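How I Wax and Oil a Wooden Tabletop (the Slow Way)

I've done four tables now, and the first one came out so sticky that a placemat had to be peeled off it. So this is what I do these days, and I'm pretty happy with it! You need a free evening, a free morning, and a stack of old cotton T-shirts (the softer the better).

What you'll need

Hard wax oil. I use the small tin from Covska, natural tint
Sandpaper in 120, 180 and 240 grit
A sanding block, cork if you can get it
Mineral spirits
Lint-free rags, more than you think
A white pad for buffing

Before you start

Clear the table and wipe it down with a damp rag, then let it dry overnight. If there's old furniture polish on there, go over it with mineral spirits with the window open. I skipped this on my desk in Kamalcombe and the oil beaded up like rain on a car hood. I had to sand the whole thing back, and I was not a cheerful person that weekend.

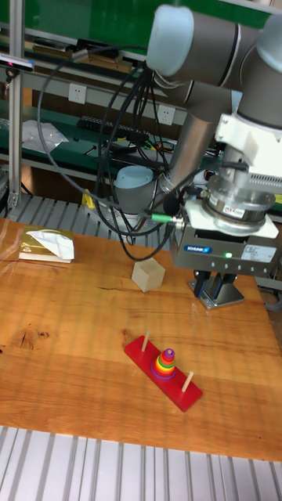 Check what finish you have, too. Put a drop of water somewhere out of the way and leave it for ten minutes. If it soaks in and goes dark, the wood is bare or close to it and you can go easy on the sanding. If it sits there in a nice round bead, there's a sealer on it, and that has to come off first.

Sanding and oiling

1. Start with 120 and go with the grain. Long strokes, end to end, no circles. Go easy near the edges or you'll round them over.

2. Move up to 180, then 240. Vacuum between grits (I use the brush attachment) and wipe with a barely damp rag.

3. Stir the oil, don't shake it. Pour a puddle the size of a cookie and spread it thin. Thinner than that! It should look almost like you haven't put enough on.
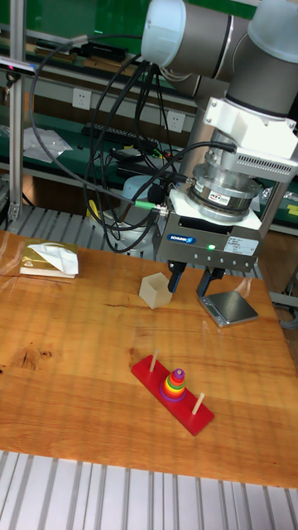
4. Wait fifteen minutes, then wipe off everything that hasn't soaked in. Use a clean rag and keep turning it over.

5. Leave it until morning, buff with the white pad, and do a second thin coat.

Lay your oily rags out flat outdoors to dry, one by one. Never ball them up in the trash. They can heat up and catch fire all by themselves.

Living with it

Give the finish a full week before you put anything wet on it. Coffee cups are fine after that, with a coaster if you're the careful type.
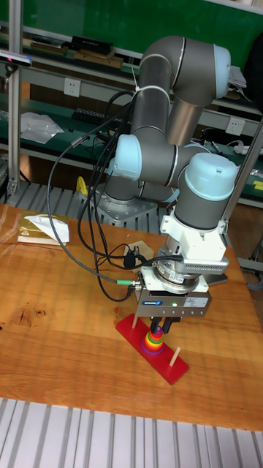 My friend Cor Van Beek re-oils his every April, and I do mine whenever it starts looking chalky. For a small scratch, rub in a dab of oil with your finger, wait, and wipe. Deeper ones need a bit of 240 first, feathered out past the scratch so you don't end up with a shiny spot. Put the lid back on the tin good and tight when you're done, or you'll find a skin on the oil next time you open it.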